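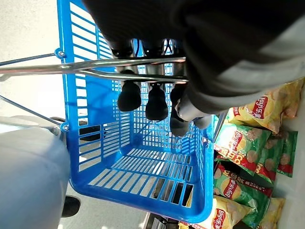

The Surkunis Adjustment

Shahzad Talpur had kept the water tables at Ojala for 9 years. The lake was measured each morning from an iron staff bolted to the north pier, and the reading went into a ledger with ruled columns for level, wind and remarks.

The entry for 20 Jun 2018 read 2793 millimeters. The entry before it read 2696. A rise of 97 in one night, without rain, was outside the limits of the method.

He repeated the reading. He walked to the south pier, where the older Tuvix gauge was still in use, and obtained the same figure. He then telephoned Dremus, upstream, and asked whether the gates had been opened. The clerk said they had been closed since December.

Under the Surkunis rule, any unexplained change was to be divided by 100 and carried forward as an error. Talpur did the division. He wrote the result in pencil.

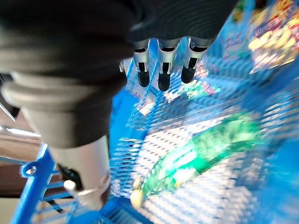
Three metallic fingers with black tips.

In the afternoon he bought bread and a new pencil. The shopkeeper asked how the lake was.

"Higher," Talpur said.

"My mother's house was down there," she said. "Before they flooded the valley. She used to say it would come up for the rest of us."

He asked which year she had said this. The shopkeeper could not recall, so he left the column for the date blank, entered the statement under remarks, and went back to the pier to read the staff again.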